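Casa Grasp Planner
Manipulation software for soft and mixed packaging

Casa Grasp Planner is a perception and grasp planning package for single-arm and dual-arm workstations. It is supplied by Lolura as part of the Karakaya control suite and can also be licensed separately for use with an existing motion controller. The current release is version 4, and this page was last revised on 2021-03-22.

Overview

The software takes color and depth images from one or more cameras, separates the items on a work surface, and proposes grasps ranked by expected stability. It was written for goods that change shape when touched: pouches, bags of powder, bags of sugar and similar pantry items. Rigid items such as jars, trays and rolling pins are handled by the same planner, with no change of mode.

Pouch and Bag Handling

Upright pouches are treated as a separate class. The planner estimates where the contents have settled, marks the filled region, and prefers contact points low on the package. Closing force is limited by a per-item profile, which the operator may edit or lock. Where goods stand close together, neighboring items are included in the collision model — a jar or bag directly behind the target will restrict the approach directions offered.

A baking task is included in the standard set of reference layouts. It combines flexible packages of sugar and corn starch with a glass jar, paper cups, a rolling pin and a black baking tray, and is used to check grasp selection on a crowded table.

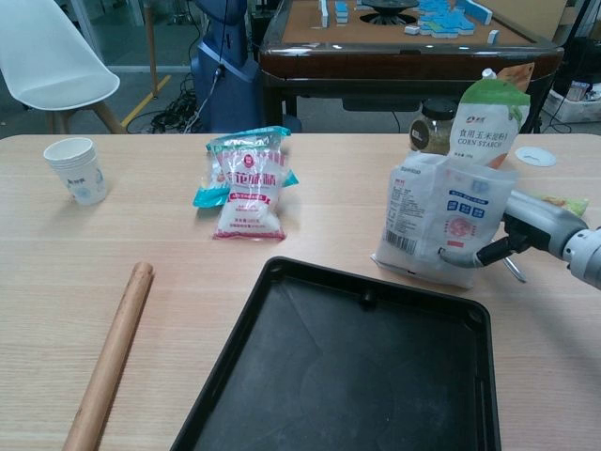

Package Labels

Printed text is read where it is legible and stored with the item record. Chinese and English labels are supported in the base license. Label reading is optional and may be turned off for sites that identify goods by barcode only.

Tooling and Integration

Flernunau, the configuration tool supplied with the planner, is used to define gripper geometry, camera position and keep-out zones. Profiles are saved as plain text files and may be placed under version control. The planner returns a grasp pose, an approach path and a confidence value from 0 to 90, values above 90 being reserved for taught grasps. A simulation mode accepts recorded images and requires no hardware.

Included with Each License

Planner runtime for 2 workstations
Flernunau configuration tool
46 item profiles for common household packaging
Reference layouts and calibration guide
Software updates for the license term

Support

Technical support is provided in English by the Lolura applications group. Customers who licensed version 3 before February may move to the current release at no charge. Existing item profiles are converted during installation, and a copy of the original files is kept in the backup folder.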